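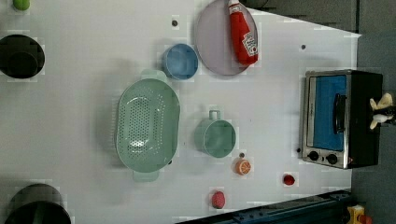

Reading time: 4 minutes

Week 6 handout: Planning and costing a manipulation bench

Read before the Thursday tutorial. Bring a draft equipment list for your own project, even a rough one.

1. What you are buying

Students usually start with the arm. The arm is the biggest line, but most budgets that fail in this course fail on the other lines. For a tabletop bench, split the list into five groups:

Arm and controller
Gripper and spare fingers
Table, rails and fixings
Sensing and computing
Objects

Price each group separately and keep the quotes. A single total with no breakdown will be sent back.

2. Objects are a budget line

Toy kitchen items are a sensible first set. A colander, a mug, a small cup, a plate, a squeeze bottle and a few pieces of play fruit already give you handles, rims, holes and round things that roll. A toy toaster oven adds a door and knobs, so the same table can be used for opening and turning tasks as well as pick and place.

Buy duplicates of anything you will report results on. Toy ranges change often and a mug with a slightly different handle is a different object as far as your results go. Lindiwe Jacobs's group used the Stirka play set in their first year and could not match the cup when they needed another. They had to rerun a whole set of trials.

Things to write down for each object: supplier, item code, colour, mass, widest dimension, and whether the gripper can close on it at its widest point. The last one catches people. An oval colander has to be picked up by a handle or the rim by most small grippers, and if your fingers are too thick for that, you need to know before you order.

3. Table and fixings

A tabletop with screw holes already in it saves time, as rails and fixtures can be moved without drilling. Check the hole spacing against the base plate of the arm. Ngcobo and Dullum both sell tables that look much the same in the catalogue but do not take the same plates. Adapter plates can be machined in the workshop, though the queue in April is long.

Think about table colour too. A plain white top makes most coloured objects easy to separate from the background, but it is hard on white or silver objects. Changing a top later costs more than choosing the right one.

4. Worked example

This is the small bench from the Analeo project, without the arm, which was already owned. All amounts are in dollars before tax.

Table, rails and fixings: 2000
Gripper finger spares: 800
Objects, with duplicates: 469

Total: 3269

Note what is missing. There is no freight, no contingency and no labour for setting up. Pravesh Msimang, who ran the purchase, has let us use the list as it was first submitted so that you can mark it up. Work out what you would add and be ready to defend the amounts.

5. Spares and wear

Fingers wear and pads tear. Put spares in the first order, from the same supplier, so they arrive together. If you plan to print fingers in-house, cost the filament and the technician's time. Nestor Tagle can give current workshop rates - email him early in the week.

6. Order of purchase

Longest lead time goes first. For most groups that means the arm, then the table. Objects can wait until the gripper is settled, apart from one or two for checking finger width.

Do not accept delivery before the room has been signed off for power and guarding. Storage is charged to the project.

7. For the tutorial

Redo the table in section 4 with your additions. Mark each line as quoted, estimated or guessed. Limit the notes to 2 pages.

Further reading is on the unit page: Ebihara on fixture reuse, and the chapter by Baranauskienė on lifetime costs (skip the leasing section, we cover it in Week 8).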